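Arm stalls at the kitchen drawer in our club project

Posted by Ximena Ledesma, May 7, 2026

I help with a high school robotics club. Our project this term is a kitchen task: the arm opens a small wooden drawer, takes out a packet and sets it on a tray. It gets to the drawer fine, then stops with error 479 on maybe one run in three. We call our control program Pulley. The students have already slowed the arm down and checked the cables. Is this a reach problem or a load problem?
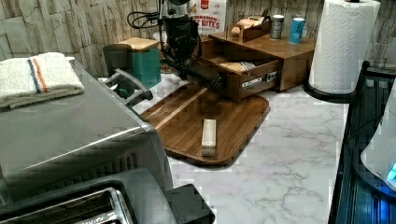 The drawer unit can't be moved much because the task sheet fixes its place. The tray can move.

Troncoso

Sounds like reach. If the elbow is nearly straight when the gripper gets to the drawer front, small errors turn into big joint moves and the controller gives up. Move the base 105 mm closer and try again. Also have the students log joint angles for every run – you will see which joint hits its limit first.

skirnton_dad

We had a 479 last October. Restarted it and it went away.

Cornent

Agree with Troncoso on the log. Check the drawer slide too. Ours was stiff for the last bit and the arm read it as a collision. Pull it by hand with a luggage scale before you change any code.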